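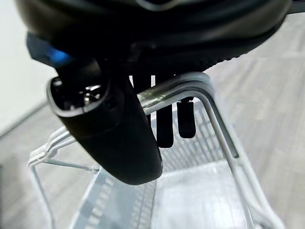

Wrist view, wire basket on the floor.

Bad day for handles. We started before 9 and the first fault came on the second pick. The gripper closed, the controller said grasp good, and then the arm started its lift and threw a force error at the wrist. Fletcher Waaka hit the stop. Nothing bent that I could find. I wiped the pads anyway and reset.

Same error 3 more times before lunch. Pantelis thinks the grasp check only looks at how far the fingers have closed, so a thin handle and a missed handle come out nearly the same number. I think he's right. The log from Dunum had the same thing in March and we put it down to a worn pad.
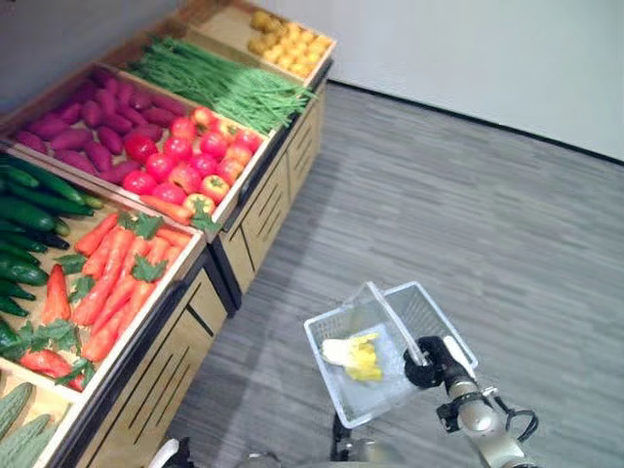
Carrying the white basket, leafy vegetable inside, by the vegetable stand.

The white plastic basket was a different problem. It tips. On run 5 it swung on the turn and the planner didn't know, because it treats the load as fixed to the gripper. It clipped the corner of the cabinet. Low speed, but the arm kept pushing for 2 seconds before the torque limit cut in, and that is too long. I wrote it up as a safety matter and sent it to Murray Stubbs. Speed limit is down until he answers.

Also taped the cable back on the forearm. Need proper clips from Trevaskis. 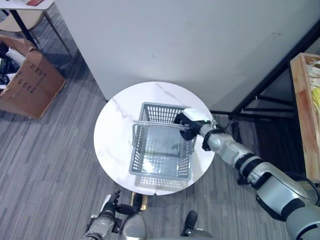

Kylie Rakena

Tabletop work with the gray basket. I asked that anyone near the arm keep the stop in hand and stay out of the swing. Manaia forgot once and I said so. She was fine about it.

We did 11 lifts at the lower speed and logged two false grasps, both near the end of the handle. Tomorrow: new threshold for the grasp check, shorter torque cutoff, and find out if Murray wants the cabinet run repeated. Home by 7, feet sore.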